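Buscamos encargada o encargado de taller para Undell, nuestra casa de arreglos y segunda vida de la ropa

En Undell llevamos 9 años alargando la vida de la ropa del barrio, y si has pasado alguna vez por la calle Tambunan seguramente nos conozcas por el escaparate, que cambiamos cada vez que a alguien le da por ahí. Empezamos cosiendo bajos y cambiando cremalleras, y poco a poco la gente nos fue trayendo abrigos heredados, vestidos de boda, fundas de sofá y hasta algún disfraz de carnaval con muchas batallas encima. Ahora Ese Shehu, que ha llevado el taller desde el principio, se nos muda al norte (¡la vamos a echar muchísimo de menos!) y necesitamos a una persona que recoja el testigo con cariño y con calma.

Qué harías con nosotras

Recibir a la clientela por las mañanas, escuchar lo que quieren, decirles con franqueza si la prenda tiene arreglo y darles un precio. Repartir los encargos entre las 3 personas del equipo y coser tú también, porque aquí cose todo el mundo. Llevar el cuaderno de entregas, pedir hilos y entretelas a Rinico, que es nuestro proveedor de siempre, y echar una mano en los talleres de costura para principiantes que damos una tarde por semana.

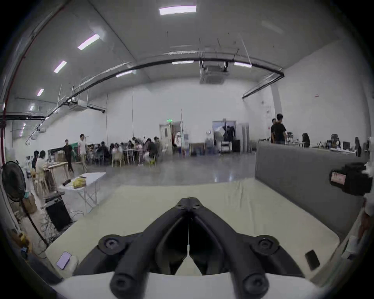
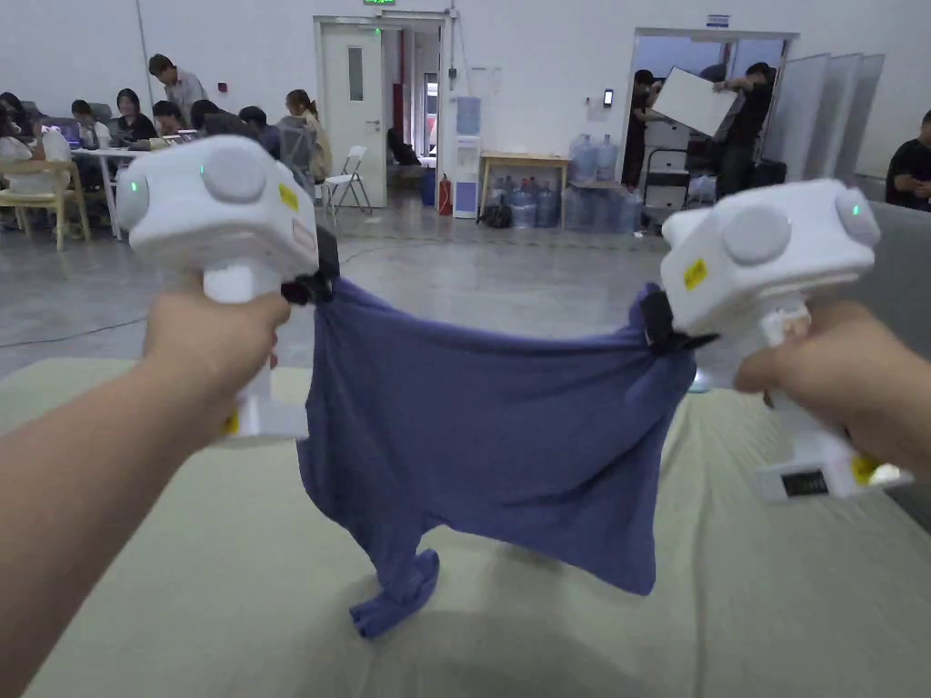
Qué nos gustaría encontrar

Buena mano con la máquina plana y la remalladora, y paciencia con el punto, que ya sabemos todas cómo se pone cuando quiere. No pedimos título. Si aprendiste con tu abuela, en una fábrica o viendo vídeos hasta las tantas, nos vale igual, siempre que puedas enseñarnos algo hecho por ti. Agradeceríamos que hubieras atendido antes al público, y si hablas inglés o francés, mejor todavía, que en verano entra mucha gente de paso con un botón en la mano y cara de apuro.

Qué ofrecemos

Contrato indefinido a jornada completa, con incorporación en julio y un mes de acompañamiento con Ese antes de que se marche. Cerramos a mediodía para comer con tranquilidad. Tendrás descuento en telas y en la línea Flamomness, los bolsos que hacemos con retales, y podrás usar las máquinas para tus cosas fuera de horario.

Cómo presentarte

Escribe a la atención de Nkechi Afolabi o déjanos tu carta en el taller, en Tambunan 109, hasta el 15/04/2026. Cuéntanos quién eres y qué es lo último que has cosido, y añade un par de fotos de tus trabajos si las tienes. Contestaremos a todo el mundo, aunque a veces tardemos un poquito.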